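How to Read a Pay Offer Before You Vote on It

Updated July 2024 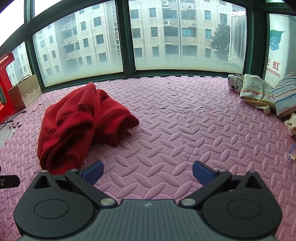
Photo: Vratislav Vondráček

Sooner or later an envelope or an email arrives telling you that your employer has made an offer, that your union would like your opinion, and that you have until the end of next week to form one. Most members read the headline number and vote on their mood. You can do better in one evening with a calculator.

I sat on the staff side at Junero for longer than was good for me, and these are the steps I used.

1. Find the dates

Look for when each raise starts, then for when it gets paid. An offer that starts in February and lands in your account in the fall should come with back pay. If the letter doesn't mention back pay, write to your rep and ask. "It's understood" is a phrase I have learned to fear.

2. Separate the raise from the lump sum

A one-time payment of $1000 looks handsome in a headline. It is spent by Easter, it usually does nothing for your base rate, and next year's percentage is figured as though it never happened. Write it on its own line, away from the raise.

3. Turn the percentages into your own pay

Take your gross pay for one period and multiply. At Plinemlow, the first-year raise for my grade came to $58 a month before deductions. The leaflet had called it "transformational." It was nice. It covered the parking.

If the deal runs for several years, apply each raise to the new figure, one after the other. Adding the percentages together gets you close, but do it properly anyway.

4. Check who is left out

Read the definitions at the back. Part-timers, people at the top of the scale and anyone hired after a certain date like to turn up there. The Goltell offer had a lovely first page and a footnote that removed the night shift.

5. Look for what you're giving up

Search the document for "flexibility," "modernization" and "review." Each one deserves a question in writing. Who does the reviewing, and by when? What happens if they don't agree? If the answer is another meeting, put down a zero for that item.

6. Compare it with the last one

Lay the old offer beside the new one and mark only the changes. Some "improved" offers have been improved mainly in the typeface.

7. Vote, and return the thing

At Nông we had a ballot where 76 percent of those voting said no, a thumping result, and turnout was 58 percent. Management talked about the second number for a month. Check your address with the union office before the ballot opens, and if your paper hasn't come after a few days, ask for a replacement. Keep your worksheet, too. You'll want it when the next offer comes in.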